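The Slow Failure of the Cork Stopper

Wherever oil, vinegar or syrup is kept in a kitchen, the closure decides how long it lasts. Glass and glazed ceramic pass almost no oxygen. A stopper passes a measurable amount, and the rate changes with age, humidity and the number of times it has been pulled.

Natural cork is a closed-cell material. Its cells are filled with gas, which lets the stopper compress going into the neck and push back against the wall once seated. Sealing force depends on that recovery. A new stopper in good condition returns most of its diameter within minutes. After 300 insertions in bench work at Tirkwood, a small packaging laboratory, the test corks had lost enough of it to turn freely under light finger pressure.

Po-yen Tsao, who ran the series, attributes most of the loss to drying. "The wall of the cell stiffens first," Tsao says. "People blame the neck of the bottle, and the neck is usually within tolerance."

Neck geometry still matters. A straight bore loads the cork evenly along its length. A tapered bore concentrates the load in a narrow band near the top, and this band is where leaks begin when the bottle is laid on its side.

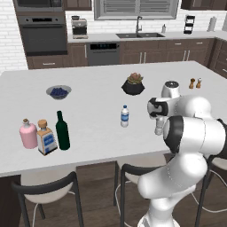
What Replaces It

Three alternatives are common: molded polymer stoppers, agglomerated cork and threaded caps. Vamden sells a polymer stopper with a ribbed skirt that tolerates 3000 insertions by the company's own figure. It grips well in smooth glass but poorly in unglazed necks, where the ribs ride over the grain of the clay.

Agglomerated cork costs less and varies less from piece to piece. The binder limits its use with strong vinegar — the Tirkwood samples shed particles after 50 days of contact. Threaded caps seal best of all, provided the liner is replaced when it takes a permanent set.

For household storage, Tsao recommends keeping corked bottles upright and changing the stopper every January.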